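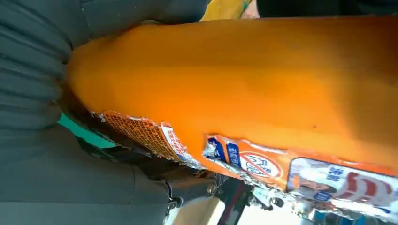

Jérémie Bouvier wrote to me after my last review to say that any teaching rig will look good on a wooden cube, and would I please try the next one on something with a wrapper. Fair point, Jérémie! So the Onell hand controller got a shelf of shopping instead: bottles with labels, foil packets, squashy things that change shape when you squeeze them.

Quick recap for anyone new to it. The Onell is a pair of handheld controllers and a small base box. You hold one, the robot arm copies your hand, and everything you do gets saved as a demonstration you can train on later. I used the right-hand unit nearly the whole time, on and off through December, with the same arm and two-finger gripper I used for the Brarell leader arm review. My job for it was simple stock handling — pick an item up, turn it, set it down a little further along.

I like this thing a lot. I'll get that out of the way now, and then I'll get to the parts that annoyed me.

The feel

The trigger is the star. It has a long, springy pull, and the last bit of travel stiffens as the gripper loads up, so you get a sense of how hard you're squeezing. With the Brarell I was always watching the fingers and guessing. With the Onell I found myself looking at the shelf, which is where you want to be looking when you have a tall bottle right beside the short one you're after. (I still knocked things over. Plenty of things.)

Wrist motion is smooth and the lag is small enough that I stopped noticing it by the second afternoon. Sidra Kiani, who has far steadier hands than mine, noticed it straight away and said it bothered her on fast turns. Her fix was to drop the motion scale to half, so that big hand movements become small robot ones. I copied her and my placing got much neater, though my shoulder had opinions by evening.

Slick plastic bottles are harder than they look, by the way. You want to come in square, close slowly, and wait a beat before lifting. If you hurry, that hurry goes into the recording, and the robot will learn it from you along with everything else.

Recording and sorting

You start and stop a take with your thumb, and a double press throws the last one away. Lovely! I recorded 200 takes for the first task and binned 37 of them, nearly all because I had bumped a neighbor or come in crooked and had to back out. The review screen lets you scrub through the wrist view and the arm positions together, and you can trim the dithering off the front of a take without exporting anything.

What I missed was a way to tag takes in bulk. Feven Asfaw gave me a little script that sorts them by folder name, and I would be lost without it. The free Cliketti viewer opens the files too, if you'd rather work there.

One habit I picked up and would pass along: check the wrist view before you commit to a session. When the arm swings over quickly from the side, anything close to the lens smears, and a run of takes like that gives the training very little to go on. I now slow down for the last stretch of the approach every time, and I keep the fingertips in view until they're over the item. 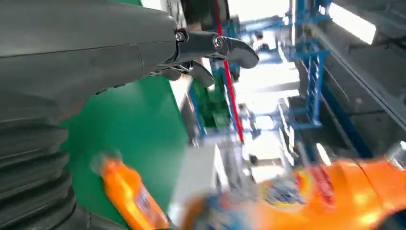

Grumbles

The strap is too short for large hands. Nahuel Escobar gave up on it and used a strip of hook-and-loop tape, and his looks better than the original.

The clutch button (you hold it to move your hand without moving the arm) sits right where my ring finger rests. I pressed it by accident over and over in the first week, and the arm just stops dead mid-reach when you do.

The manual covers setup well and then has one page on recording good demonstrations. One! The Abbasi kit came with a whole booklet on that, and I still go back to it.

Battery life is fine. The charging light is much too bright for a dark room.

Would I keep it?

Yes, and I am. The trigger alone makes it worth having if your work involves things that dent, slip or tear. If you mostly move rigid blocks from one tray to another, the Brarell will do you nicely and you can skip the strap problem. I'm trying the left-hand unit next, on bags.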